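Two Arms on One Bench: Project Report
Aoi Kobori and Aranka Oláh
November 24, 2018

3. Gripping a hand tool

Our project, called Rodudico, has two robot arms sharing one wooden table in the Orton workshop. We wanted the right arm to hold a tool with a round body. Flat fingers allow such a body to roll, so we changed to white block fingers with orange lattice pads. The pads are a little flexible and the colour makes them easy to find on the video.

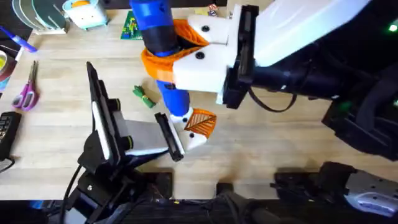
Callum Kerr asked in our August review if the lattice would still grip after 100 cycles, or if we were only testing new pads. It was a fair question. We had no wear data then, and we began to keep a log for each pair. We also watched the grip from the wrist, with the blue and black tool upright in the orange lattice. 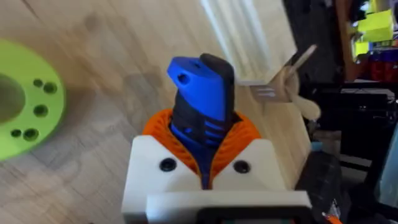
According to Levente Vörös, the pads are the smaller problem and we should look first at the weight of the cable. We agree in part – a cable can turn the tool slowly while the arm is travelling.

3.1 Changing the fingers

The finger pieces come off as a pair, and we wished to change them without moving the arm bases.
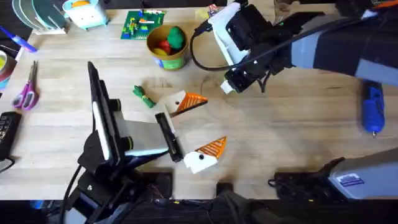 For this we wrote a separate routine. It keeps the left arm low and slow near the table, with up to three attempts at each pick.

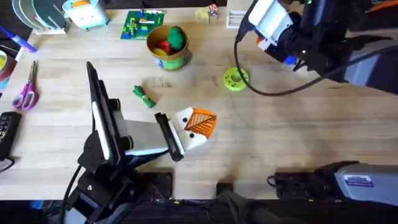

The height of the left fingertip must be set again after each change of pad. We still do this by hand.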